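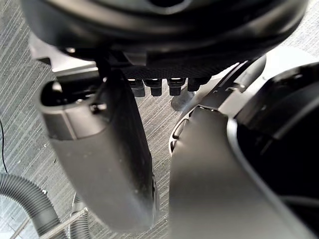 ## Shared workshop in Irkby builds a robot for kitchen work

The members of Gridcombe, the shared workshop in Irkby, have worked since August on a robot with arms, and now they are testing it beside their own kitchen sink. The group will show it to neighbors on Sat 5 December, in the same room where it was put together.

The project has the name Zitonero. It was started by Gergely Simon, who repairs office machines for his living and has rented a bench at Gridcombe for 5 years. He wanted to learn how a hand can reach into a place which was made for people, with metal edges, wet corners and little room for the elbow.

"In a simulation the sink is a box," Mr. Simon told us. "In a kitchen it has a faucet over it, and a rack in it, and the light comes back from every wall. I have learned more in one month at the counter than in the whole summer at the computer."

The workshop has carpet on the floor and a counter of white marble with gray veins, left from the earlier tenant, a small firm that sold bathrooms. Steel is bright and marble is bright also, so the builders use small cameras near the grippers and compare what these cameras see in the morning and in the afternoon. On sunny days the reflections on the stone are the biggest trouble.

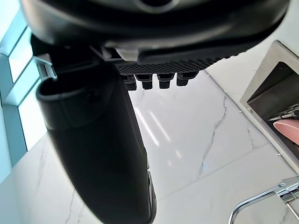 *Photo: Zitonero project / Gridcombe workshop, Irkby*

The group has spent 3000 dollars until now. The largest part of this money came from the members, and 874 dollars were collected at the summer repair day. The rest was given by Martinelli, a hardware store in the same street, which also lets the builders return screws and fittings that they did not use. Mr. Simon says that without this permission the cables alone would have eaten the budget.

The software is written in the evenings. Every reach of the arm is saved with a number and a short note in a common notebook, and the last entry when we visited was number 164. Some notes are only one word. Others fill half a page, mostly when two members did not agree about why the wrist had turned too far.

The desks are also part of the testing. The builders want to know if the wrist camera still gives a useful picture when the arm is moving quickly near small objects. For now the picture becomes soft too early, and a shorter exposure makes it too dark after four in the afternoon. A second lamp is ordered.
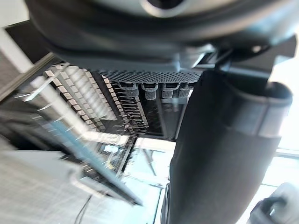
### What is tested now

At present the work is about the approach only. The arm must come to the sink from the side of the room, lift the hand over the near edge and open the fingers without touching the rack. Washing of dishes is not planned for this year, and Mr. Simon asks visitors not to bring any.

The hand with fingers took the most time to adjust.

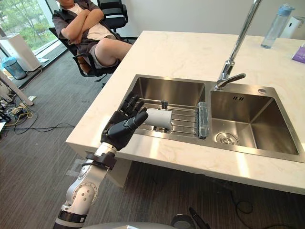

Its thumb had to be set again two times in November, after the group changed the order in which the fingers open. The members now start each evening with a slow movement of every joint, and one person stays near the switch until it is finished.

The open evening begins at six o'clock and is free. Children are welcome with an adult, but they must stay behind the tape on the floor while the arm is on. Persons who want to join the building group can write their name on the list at the door. Experience with robots is not needed, but Mr. Simon would be glad to find somebody who can sew, as the cables at the shoulder need a better cover.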